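4.3 Resetting between trials

1. Shut the oven door and bring the arm back to its start pose.
2. Put the bowl at the right edge of the table. Close is fine. Virkitz was trained on 3,000 resets, and few of them were tidy.
3. Leave both knobs wherever the last trial left them.

Note: Do not straighten anything out of pride. The method scores worse on neat tables.
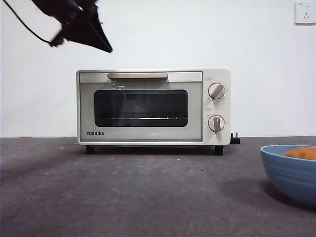
Ulloa asks whether three failed grasps on the door handle should end the trial. They should. Log it as a failure and go on to the next one, up to trial 104.

Caution: Keep the oven unplugged. Virkitz has learned to open doors and turn knobs. It has not learned about toast.

4. Press Start and take your hands off the table.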